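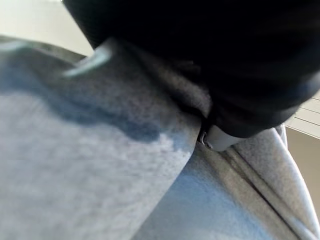
**1/**
上个月把店里的收款方式重新理了一遍,顺便把几家支付服务的费率摊开算了算。有几个开小店的朋友问过,干脆写成一串发出来。店开在老街上,做衣服修改和窗帘加工,客单价不高,刷卡的人比以前多得多。

**2/**
先说背景。原来只用 Leravo 的刷卡机,租机费每月 80,不管这个月刷了多少都要交。签合同的时候没细看,以为刷够一定额度能免,后来翻合同,免租条款只适用于头三个月。

**3/**
手续费分两块:一块按比例,一块按笔。按比例那块大家都会看,按笔那块容易漏。改个裤脚收不了几个钱,每笔再扣一个固定数,比例一下子就上去了。做大单的店感觉不到,我们这种店感觉很明显。

**4/**
十一月的账单我逐行对过。刷卡 325 笔,其中一大半是小额。按笔收的那部分加起来,比按比例收的还多。以前我只看最后到账的总数,没有拆开看过。

**5/**
然后去问了 Karov 和 Prieto。Karov 没有租机费,机器要一次性买断,700。Prieto 不用机器,顾客扫码,钱从银行账户直接转过来,不走卡组织的通道,所以没有按笔的固定费。

**6/**
Prieto 的问题是年纪大的顾客不太愿意用。我这里有不少老主顾,习惯插卡输密码,让她们在手机上点来点去,后面排队的人也着急。所以只留扫码不现实,至少我这条街不行。

**7/**
到账时间也要问清楚。Leravo 是隔天到,遇到节假日顺延。Karov 写的是“实时到账”,但细则里说单日超过 4,000 的部分隔天再结。平时碰不到这个数,赶上有人来结整套窗帘的尾款就会碰到。

**8/**
退款这块三家差别很大。Leravo 退款不退手续费,等于这笔生意没做成还倒贴。Karov 当天撤销可以全退,过了当天就只退本金。Prieto 是我自己从账户里转回去,没有额外收费,但要手动记一笔,不然月底对不上。

**9/**
中间请教了做账的 Kalliopi Krasniqi。她看完只提了一条:不管用几家,每天关门前把各家的汇总单打出来,跟收银本放在一起。我之前是攒到月底一起弄,经常为了一两笔找半天。

**10/**
有人会问为什么不干脆只收现金。试过。现金要点、要存,银行柜台存零钱现在也收费,硬币还限量。再加上跑一趟来回的时间,算下来并不比刷卡便宜多少。而且有些客人身上根本不带现金,说下次来取,衣服就一直挂在架子上。

**11/**
最后的安排:柜台上放 Karov 的机器,旁边立一个 Prieto 的码,现金照收。Leravo 的合同提前三十天书面通知就能解除,要寄挂号信,打电话不算。我打过一次电话,客服说已经登记,结果下个月照样扣了租机费。

**12/**
另外提醒一句,换服务商的时候旧机器要退回去,记得留寄件凭证。合同里写了机器丢失按原价赔,充电座和电源线也算在里面。我那根电源线差点当成自己的收走。

**13/**
Sovness 也有人推荐,听说按笔费更低,但要求绑定他们自己的企业账户,我不想再多开一个户,就没往下谈。用过的可以在下面说说,尤其是提现那一步要不要钱。

**14/**
补充:刚才有人问能不能把手续费加到顾客头上。各地规定不一样,我这里是不允许对个人卡加收的。设最低刷卡金额倒是可以,不过得先看和服务商签的合同,Karov 那份里写明了不能设。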